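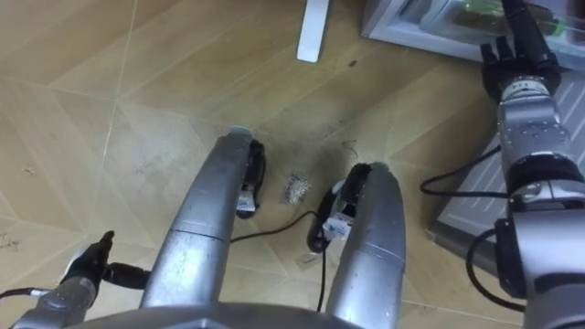
Wood-look tile with thin, light grout lines.

How to Clean Grout on a Wood-Look Tile Floor

Wood-look tile is easy to mop. The grout between the planks takes more work. Mop water carries dirt into the joints and leaves it there, and on a light grout you will see it first by the doors and in front of the sink. The method below is for cement grout with porcelain or ceramic tile. Do not use it on marble, slate or any other natural stone.

Plan on one afternoon for a room of 200 square feet, plus a night of drying if you are going to seal.

What you need

A vacuum or a soft broom
Two buckets
A stiff nylon grout brush (we use the long-handled one from Rudoddale)
An alkaline grout cleaner, such as Sadex
A mop with a flat microfiber head, and two spare heads
Old towels
Rubber gloves and knee pads

Leave wire brushes in the garage. They scratch the glaze and can leave rust marks in the joints.

Step 1. Test a corner

Pick a joint behind a door or under a cabinet edge. Put on a little cleaner, wait eight minutes, scrub, rinse and let it dry. If the color of the grout comes off on the towel, the joints were painted with a colorant at some point. Stop there and use plain warm water and dish soap for the rest of the floor.

Step 2. Get the grit out

Vacuum the whole floor, then vacuum again along the joints with the crevice tool. On a floor laid on the diagonal, go with the planks. Cut pieces along the walls have short joints that a broom skips over, so do the edges on your knees.

Step 3. Mix and apply

Mix the cleaner as the label says. For Sadex that is one part to eight parts warm water for normal dirt. Pour it into the joints in a section no bigger than you can reach from one spot. Start at the far wall and work back toward the door. Let it sit for eight minutes. Add more if it starts to dry.

Step 4. Scrub

Use short strokes along the joint, then a few across it. Press only as hard as you would on a cooking pot. The water will turn gray. Wipe it up with a towel right away, before it spreads onto the next section.

Textured tile holds dirty water in the grain. Run the brush over the face of the plank once or twice too.

Step 5. Rinse twice

This is the step people skip. Cleaner left behind feels sticky and picks up dirt faster than before. Mop the section with clean water, change the water, and mop again. Change the mop head when it looks gray.

Step 6. Dry and look it over

Grout looks darker when it is wet. Wait until morning before you decide a joint is still dirty. Go back to the stubborn ones with a second round of cleaner, but do not make it stronger.

Step 7. Seal, if it needs it

Drip some water on a dry joint. If it beads up, the old sealer is still good. If it soaks in and leaves a dark spot, reseal. A penetrating sealer from Lawal or a similar maker goes on with a small roller bottle. Wipe any extra off the tile within a few minutes, or it will dry to a haze.

Keep the label on every bottle, and never move leftover cleaner into a food container. Do not mix any grout cleaner with bleach or vinegar. Open a window while you work.
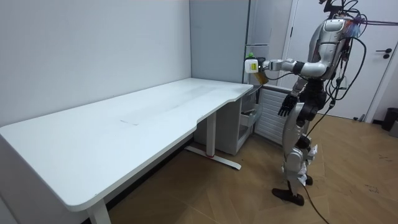 One reader wrote in to say that eight minutes was too short for the hallway in a house in Cindham, where the grout had not been touched since the floor was laid. Three rounds at the normal strength got it clean, and the reader's advice was to do a single joint all the way through before buying cleaner for the whole house.

We agree with that. A heavily soiled floor can use two or three times as much cleaner as the bottle suggests.

After that, vacuum once a week and mop with a damp mop, not a soaking one. Check the sealer every September with the water drop test.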